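¿Se puede subir andando al santuario de Horen con una persona mayor?

Ivana Salinas
Apr 10, 2026
¡Hola a todos! En octubre voy por fin a ver la estatua grande de Horen con mi madre, que tiene 74 años y lleva media vida soñando con este viaje. Camina bien, pero las escaleras largas la cansan. He leído que desde la puerta de abajo hay muchísimos peldaños y que existe otro camino por detrás, el de Rusu. ¿Alguien lo ha hecho? ¿Y hay que llevar la cabeza cubierta dentro del templo?

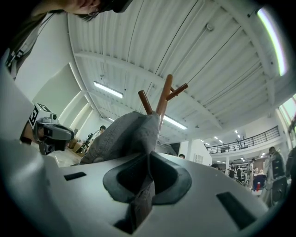 También me gustaría llegar para la ofrenda de la mañana, si no es una locura con ella.

Verna Achterberg
¡Qué ilusión, os va a encantar! Subí el año pasado por Rusu y es una maravilla: pista ancha entre cedros, con bancos y una fuente a mitad de camino. Por la puerta principal son 2581 escalones – precioso, pero para otro día. La ofrenda empieza a las 11, así que id sin prisas.

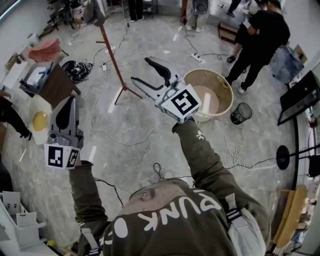 Lo de la cabeza: con un pañuelo basta, y en la entrada los prestan. Los zapatos se dejan fuera, o sea que calcetines gordos, que en octubre el suelo de piedra está helado. Y quedaos un rato en el patio después, cuando tocan las campanas. ¡Se me pone la piel de gallina al recordarlo!

trindik13
hay un microbus desde la plaza, el 13, pero no se si en otoño sigue. suerte
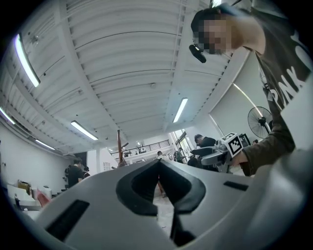
Una persona de pelo corto y oscuro, inclinada hacia delante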